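Plestus Storage and Tidying
Help pages: Kitchen cabinets

Frequently asked questions about keeping the cabinet top and drawers in order

What counts as a kitchen side cabinet?
Any low, freestanding cabinet with drawers and a flat top that you also use as a surface. The Kindovdale and the Tak are both in this group. Wall cabinets and open shelving have their own page.

Can I leave things on the top?
Yes. The top is meant to be used. We suggest keeping only what you reach for every day and putting the rest in a drawer. A bowl and a sponge are fine to leave out. Food packets, mail and chargers tend to pile up, so give them a place of their own.

How much weight can the top drawer hold?
The top drawer of the Kindovdale is rated for 9 kg, spread evenly. Put heavy items toward the back. Plates and cast iron belong in the bottom drawer.

Should I clear the top before I open a drawer?
There is no need if the items are standing well back from the front edge. Pull the drawer with a steady hand. If the cabinet rocks when the drawer is open, check the feet and make sure the wall strap is fitted.

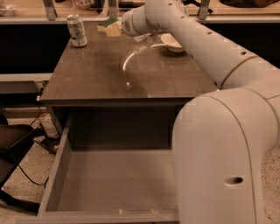
A drink can, a sponge and a bowl on a cabinet top

A drink can, a sponge and a shallow bowl are typical of what ends up on a cabinet top by the end of the day. Deal with the can first. If it is empty, rinse it and put it in the recycling. If it is full, it goes in the fridge or the pantry. The bowl goes to the sink or the drawer, and the sponge is used last, to wipe down the surface.

Which side of the sponge should I use?
Use the soft side. The green scouring side is for pans and will dull a glossy top after a few passes. Dull patches cannot be polished out at home.

What should I clean the top with?
Warm water and a drop of dish soap. Wipe, then go over it again with a dry cloth. Do not use bleach, oven cleaner or anything with grit in it. Dirnirum surface soap is also safe on all our finishes.

The top shows streaks when the light hits it. Is that damage?
Usually not. A smooth brown top with a slight gloss will reflect lamps and windows, and the reflection can look like a streak or a spot. Look at it from another angle. If the mark moves, it is light. If it stays put, wipe it with a damp cloth and dry it.

Can I put a hot bowl or pan down on it?
Use a trivet for anything straight from the oven or stove. The finish is tested to 60 °C, and a pan can be much hotter than that. A bowl of soup on a mat is fine.

Cans leave rings. How do I get them off?
Fresh rings come off with a damp cloth. For older ones, lay a cloth soaked in warm soapy water over the ring for nearly 3 minutes, then wipe. Do not scrape.

Where should I keep the sponge?
Somewhere it can dry out. Left flat on the cabinet top it stays wet underneath and can mark the finish. A small rack by the sink works well. Please do not store a damp sponge in a drawer.

What is the best way to arrange the top drawer?
Keep it for things you use at the counter: towels, light bowls, serving spoons. Stack bowls no more than 2 deep so the drawer closes without catching. A liner will stop them from sliding.

The drawer will not close all the way. What can I do?
Take everything out and look behind the drawer for something that has dropped down. A spoon or a folded towel is the usual cause. Then check that both runners are seated. The runners on the Tak changed in June, so check the label inside the drawer before ordering new ones.

Do you sell replacement tops?
Yes, for the Kindovdale and the Tak. Measure the width along the front edge and include it with your order.

Page last updated 10th October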